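Jistance Leaf Print Fleece Blanket – Double
Item no. 3751
Sold by Povano Home

In stock. Usually leaves us in 4 working days.

Big soft plush fleece for the bed or the sofa. Leaves and fern fronds all over in brown, rust orange, grey and dark maroon, on a cream and white ground. Warm without being heavy. Goes over a duvet in winter, or on its own with a sheet once it gets milder.

Third season we've had this one in. The rust colourway sells out first every time, so we've ordered more of it. New batch came in November and its the same weight as the old one, same supplier, same edge stitching.

The print is a large one – worth knowing if you're used to our Ruddock range, which is much smaller and busier. Biggest leaf is the rust orange one with the white veins. The fern fronds run long and on the diagonal, so there isn't really a right way up. Throw it on whichever way you like.

Looks good with plain or very lightly patterned pillowcases. White with a small grey sprig is a safe bet. Stronger colours work too, we've had it on the bed by a green and white check quilt and a bit of pink and didn't mind it at all.

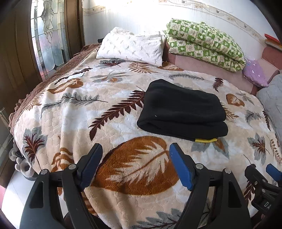
Details

Fabric: plush fleece, 100% polyester
Size: double, fits over a standard double mattress with a drop at both sides
Pattern: leaf and fern, printed one side, paler on the back
Edges: folded and double stitched
Colour: rust/maroon/grey on cream
Also comes in: single, king

Colours on screen vary a bit. The maroon can come up nearly brown on some phones. If you need to match something, ask for a swatch – free, one per order, allow a week.

Washing

Machine wash at 30, gentle cycle. Wash on its own the first time, there will be some fluff. No fabric softener, it flattens the pile. Line dry or tumble on low. Do not iron. If the pile goes flat after a while, shake it out damp and brush it lightly with a soft clothes brush.

Empty the lint filter afterwards. Please.

Storing

Folds down to the size of a bed pillow. Comes in a zip bag, keep the bag, it's handy for the top of the wardrobe. Don't vacuum pack it for months on end, the creases take ages to drop out.

Goes with

Velus fleece throw, plain black. Smaller, for the foot of the bed or cold feet on the sofa. Same washing instructions so they can go in together after the first wash.
Jistance sprig pillowcase, white and grey, sold singly.
Ruddock quilted cushion, pale grey. Cover comes off.

Customer reviews (62)

"Lovely and soft, bigger than I expected. Dog has claimed it."

"Bought for the spare room, now on our bed. Colours a touch darker than I thought but I like them."

"Shed a fair bit on black trousers for the first week. Fine after a wash."

"Wanted king, ordered double by mistake, swapped with no fuss."

Delivery and returns

Standard delivery free on two or more blankets, otherwise charged at checkout. Returns within 30 days, unwashed, in the zip bag. If the bag has torn just use any clean bag and put the order number inside. Swatches don't need to come back.

Updated Friday, April 3, 2020: the warehouse is on short hours so parcels may take a few days longer than it says at the top. Orders are still going out. Phone line is closed for now, please email and we will anwser as soon as we can. Collection from the shop is off until further notice.

King size back in stock soon – tick the box under the size menu to get an email.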